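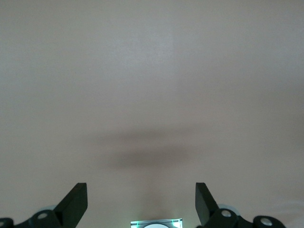
Service Desk > Catering and Food Storage > Closed Tickets > Ticket 195

Ticket 195: Frost build-up and softened stock in upright freezer, Niazi kitchen

February
Logged and maintained by Radosław Jakubowski, Kitchen Equipment Support, Fulen Catering Services

Status: Closed
Priority: High
Site: Niazi building, ground floor kitchen
Equipment: Upright freezer, position 6

Summary of fault

The kitchen reported that bread rolls and bags of peas on the top two shelves were soft at the start of the breakfast shift. Heavy frost was present on the rear panel and along the lower door edge. The display read minus 11 degrees. The required setting for this unit is minus 18. No alarm had been recorded overnight.

Instructions issued to site

1. Move all stock to the chest freezer in the dry store. Do not refreeze any item that has softened.
2. Record each discarded item on the waste sheet, with its use-by date and weight.
3. Leave the unit switched on until a technician has taken readings.
4. Place a notice on the door stating that the freezer is out of use.

Log of actions

07:40. Call received from the kitchen. Instructions above sent by email and confirmed by telephone.

08:25. Site confirmed that stock had been moved. Prepared meals on the lower shelves were still hard and were retained. The rolls, the peas and one tray of fish portions were discarded.

10:10. Technician on site. A probe placed between two packs on the middle shelf read minus 10, which agreed with the display to within one degree. The display was therefore accepted as accurate.

10:30. Door seal examined. The lower hinge-side corner had hardened and did not meet the cabinet. A strip of paper could be drawn out at that corner without resistance. The remaining three corners held the paper firmly.

10:45. Alarm settings examined. The high temperature alarm had been set to minus 5, so it could not have sounded at the temperatures reached. The setting appears to date from the installation. It was changed to minus 15 with a delay of 30 minutes.

11:15. Unit switched off for a full defrost. Replacement seal ordered from Devside under part request 108. Staff were reminded that frost must not be removed with knives or other sharp tools.

15:50. Defrost complete. Drain channel found blocked with crumbs and label backing. Channel cleared and flushed with warm water.

Following day, 09:20. Seal received and fitted. Paper test repeated at all four corners and passed. Unit switched on while empty.

Following day, 14:05. Probe reading minus 18. Site authorised to return stock, in small loads, with the air vents at the rear left clear.

Following day, 16:30. Reading minus 17 after loading. Accepted.

Cause

Worn door seal, made worse by a blocked drain channel. The incorrect alarm setting delayed discovery of the fault.

Further action

The site is to check the seal each month and enter the result in the Jevudora temperature record. The alarm settings of the other freezers at this site will be reviewed under Ticket 199. That review is outside the scope of this ticket, and any questions should be raised there.

Correction: an earlier version of this log gave the part request number as 99. The correct number is 108.

Contact the Service Desk | © Fulen Catering Services | Back to top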